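Plumbridge Interfaith Walk Returns This October With a New Route to Aroneck

PLUMBRIDGE, 27 May 2019 - I've been putting out the news for the Plumbridge Interfaith Walk for a while now, and I don't think I've ever been this happy to hit send. We're going to Aroneck! After years of looping around our own downtown and ending up back where we parked, the walk is crossing the river this October, and congregations on both sides have said yes.

If you haven't been before, the walk is a day when people from different faiths (and plenty of people with none) go on foot from one house of worship to the next. At each stop the hosts open the doors, say a prayer or sing something in their own tradition, and feed us. That's pretty much the whole idea, and it has worked fine so far.

Last year 224 people walked with us from start to finish. This year's route is 16 miles, so we're splitting it over 2 days, with an overnight stop at the Prasertsri Meditation Center just outside Plumbridge. The folks there have offered floor space in their main hall and a vegetarian supper, and they've asked me to pass along that the evening meditation is open to everybody but required of no one. Bring a sleeping bag. Bring earplugs too, if you're a light sleeper - I say that as someone who snores.

The first day starts at the Lutheran church on Mill Street, goes on to the synagogue and the Sikh gurdwara, and reaches the meditation center before dark. On the second day we cross the old bridge and walk into Aroneck, where the mosque is hosting lunch and the Catholic parish is hosting the closing service. The two congregations share a parking lot and have been good neighbors for a long time, and I can't wait for our walkers to meet them.

A word about the bridge. Some of you wrote to ask whether it's safe for a big group, and the county has told us we can use the south sidewalk as long as we go over in small bunches. Strollers and wheelchairs are fine on that side. Anyone who'd like a ride for all or part of the way can have one (just tick the box when you sign up), and you can hop on at any stop.

Money, quickly. The walk is free. We do collect at the end, and last year's collection came to $1,489, every cent of which went to the Plumbridge winter shelter. This year we'll divide it evenly between that shelter and the food pantry in Aroneck.

Our sign-up page is being run by Zutasix, a small web company here in town that's doing the work at no charge, and it opens later this summer. Groups can register together, and if your choir, youth group or book club would like to lead a song on the road, please tell us early so we can fit you in. We're also still looking for drivers and for people who can read a short welcome in Spanish or Arabic.

Reporters are welcome at every stop, though please ask the hosts before taking pictures during prayers. To set up an interview or get a copy of the route map, write to the press desk, Plumbridge Interfaith Walk.
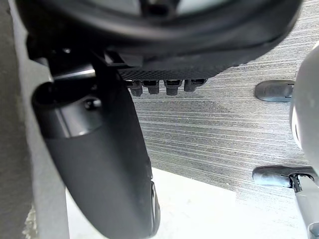 Four small black pegs in a row beneath a band of dark mesh.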